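prodik-bag-cell: equipment plan and data card

Version date: 2024-01-01
Status: draft for purchasing

Purpose

This repository holds the equipment list, spending rules and sample episodes for the Prodik gift-packing cell. The sample data was recorded to settle which parts to buy before the August order. It is too small to train a policy and should not be used for that.

Contents

plan/ — parts list, quotes, lead times
episodes/ — 30 recorded episodes, wrist view and joint states
notes/ — operator remarks, one text file per episode
scripts/ — export and playback tools

Hardware under comparison

Two gripper options are on the list. Option A is the parallel gripper already on the bench arm, bought through Zusidetti. Option B is a suction head quoted by Pearce, which needs a compressor and a floor permit. The compressor is a separate line in plan/parts.csv and must be counted when the two totals are compared. The arm, the mount and the wrist camera are the same in both cases.

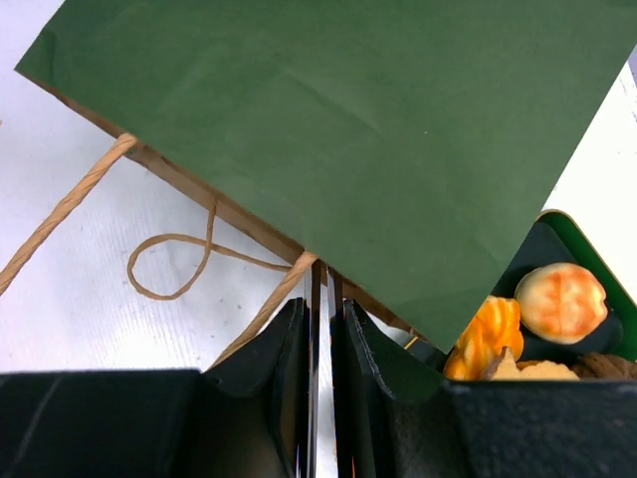 Finger pads are budgeted as a consumable. The plan allows 8 pairs per cell per year, and the line should stay in the operating budget even if the grippers are moved to capital. Pads are inspected at the start of each shift and replaced when the grip test fails. Scuffing alone, as on the two black pads facing each other below the green bag, does not call for replacement. Twisted paper handles like the ones on that bag are the main grasp target in the task definition, so any quote for replacement pads must state the minimum object width the pad can hold. Provico left this out of its first quote and has been asked to send it again.

Work surface

A white surface is specified for all cells. Do not substitute the gray mat from the older bench. Changing the surface means recording the baseline episodes again, and that time is not in the budget.

Spares and lead times

Gripper body: 5 weeks
Finger pads: 2 weeks
Wrist camera: in stock
Camera cable: order with the camera, same supplier

One spare gripper body is shared between cells. The request for a second spare was declined and is kept in plan/deferred.csv.

Known limits

Bags and tins come from one product line only.
No episodes cover torn handles or closed tins.
Prices exclude tax and freight — add both before comparing with the older plan.
Option B has no recorded episodes, and its cycle time is the seller's figure.

Updating the plan

Edit plan/parts.csv and run scripts/totals.py. Commit both the source file and the output. Quotes go in plan/quotes/ as received, with the supplier name first in the file name.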